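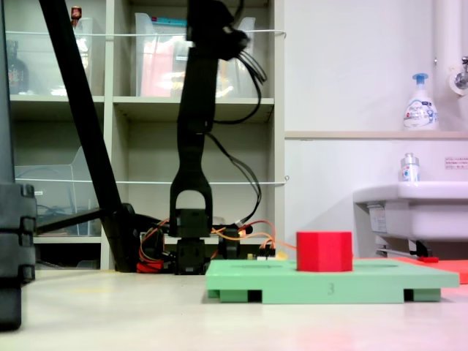

Start slow, let people sit down. I was asked to talk about what shape boards do for small children, and my short answer is that I don't know, and I don't think the people who print the leaflets know either. Take a block like the red octagon sitting on the green platform. Ask the room: what is a three-year-old supposed to get out of it? Wait for answers. Somebody will say fine motor skills, somebody will say geometry. Write both on the flip chart and leave them there.

Then say where I'm coming from. I ran the loan shelves at the Bandara toy library for 11 years. I have washed a lot of blocks. I like them, my own kids liked them, and I am not here to tell anyone to throw theirs out.

What the leaflets promise

Read the Plarnia leaflet out loud, the whole first paragraph, in a flat voice. "Builds the foundations of logical thought." Pause. Ask what that would look like if it were false. How would a parent notice?

Fotini Kouris wrote to their office to ask what the sentence was based on. She got a nice letter and a discount code.

Go to our own survey. 23 families kept a diary for us in October. Say clearly that this proves nothing, it's a small group and they signed up because they already liked us. But read two entries:
- "Put the round one in, took it out, put it in her boot."
- "He wants me to do it and he watches."
Neither one mentions logic. The boot one gets a laugh, don't rush past it.

If Decha Sitthichai is in the audience he will bring up the older diary study. Fair point, and tell him so. It had more families, but the same diary form, and the form has a box marked "progress" that people feel they have to fill in.

The trouble with nearly round

This is the part I care about, so leave enough time. A circle and a square are easy to tell apart. A circle and an octagon, at that size, in the hands of somebody who can't say octagon, are another matter. I have watched adults hesitate.

Makers say the near match is there on purpose, as the hard step. Maybe. Yupin Ruangrit thinks it's there because four different holes look better on a box than three. I can't prove she's wrong.

What I would want to see before believing in the hard step: the same child, the same board, a few weeks apart, and somebody writing down which hole was tried first. I haven't found a maker who does this. Skustik told me they "observe play," and I asked for the notes, and I'm still waiting.

Have the drum-shaped block in my pocket and pass it around. Short, flat on top, stands up by itself. Tell people to shut their eyes and feel the edge, then do the same with the octagon. Your fingers sort it out faster than your eyes do. If there's any lesson in these things I'd bet on that one, and it isn't in the leaflet. 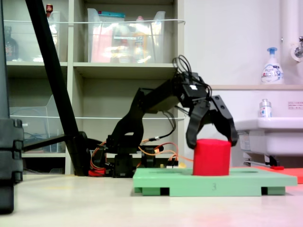
Color and numbers

Everything in red, board in green. I'm told the contrast helps. Helps with what? When all the pieces are one color, a child can't match by color, so that much makes sense to me. Why green, I've never had an answer.

The "3" on the front of the platform. Two parents asked me if it meant age three. Another took it for a set number. Pichit Bunnag thought it was a difficulty level and had been saving it for later. If you print a number on a toy, say what it means.

Money slide: the Prurnau set was 3000 when we bought it and 2000 at the sale the next spring. Same set. Don't comment, just let them look.

What I'd do with a board at home

Keep it boring. Put it flat on a table or the floor, hand over the pieces one at a time, and go drink your coffee. If the cross goes in the wrong hole, it won't fit, and the child will find that out without a speech from you.

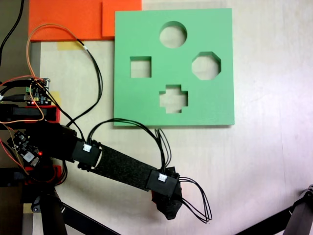 Store it where you can see it. Clear boxes in open cubbies, with a label strip if you're that sort of person. Chun-hung Tse swears by lidded tins and I have never once seen his kids open one.

Questions. Expect "so should we buy one?" Say: borrow one first. Loan forms are by the door, and I need the drum block back before anyone leaves.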